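3.2 Protective coverings and the pre-session check

The rules in this section apply to every arm in the Mavolden work area that carries a multi-fingered hand. They were written after the first 40 sessions, when operators at the two stations, Folter and Kuusk, were found to be following different habits. Some inspected the sleeve before powering the joints and some after. Both groups logged the check as done, and the logs could not be compared.

We treat coverings in two classes. A fixed covering is fastened to the arm and stays on through all motion, such as a bellows sleeve. A loose covering is anything that can shift against the arm, including plastic sheet, cloth and bagging. The distinction matters for the stop rule. A fixed covering is inspected once per session. A loose covering is inspected before each motion block and again after any stop, and it is recorded by position: upper arm, forearm, wrist or hand. A covering that lies across two positions is entered under both.

The hand is checked in the open posture, with the fingers extended and no object in the grasp. The operator looks at each finger pad and at the visible joint caps, then at the space between the fingertips and the nearest fixed surface. Window sills, wall corners and frame members all count as fixed surfaces. Figure 4 shows the open posture in front of a window, with clear plastic sheet around the lower forearm and the hand. Under our scheme the sheet is a loose covering and is entered under forearm, wrist and hand.

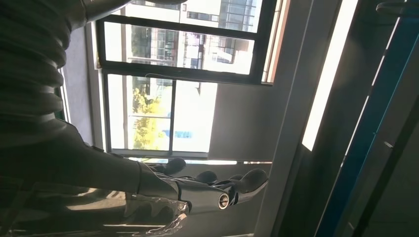 Figure 4. Open-hand posture near a window. The ribbed sleeve on the upper part of the arm is a fixed covering; the transparent sheet is a loose one.

3.3 Lighting and visual inspection

A visual check is only as good as the light it is made in. Strong light from behind the hand darkens the side that faces the wrist camera, and small tears or trapped edges are hard to find against it. For this reason the procedure does not accept a wrist camera view as the only evidence that a covering is sound. The operator must also inspect the hand directly, with the drives disabled, from a side where the surface is evenly lit.

Clear sheet needs extra care. Its folds show as highlights in some positions and disappear in others, so a single view can miss the material completely. We ask for two viewing directions for any transparent covering and one for all others. If the two views disagree on where the sheet lies, the wider extent is recorded.

3.4 Records

Each check produces one entry in the Grudanano log. The entry holds the station, the covering class, the positions, the result and any action taken. Free text is allowed but is limited to 400 characters — longer notes go in the session report. At the time of writing the log held 493 entries. Entries are not edited after the session closes. A correction is added as a new entry that points to the old one, and both are kept.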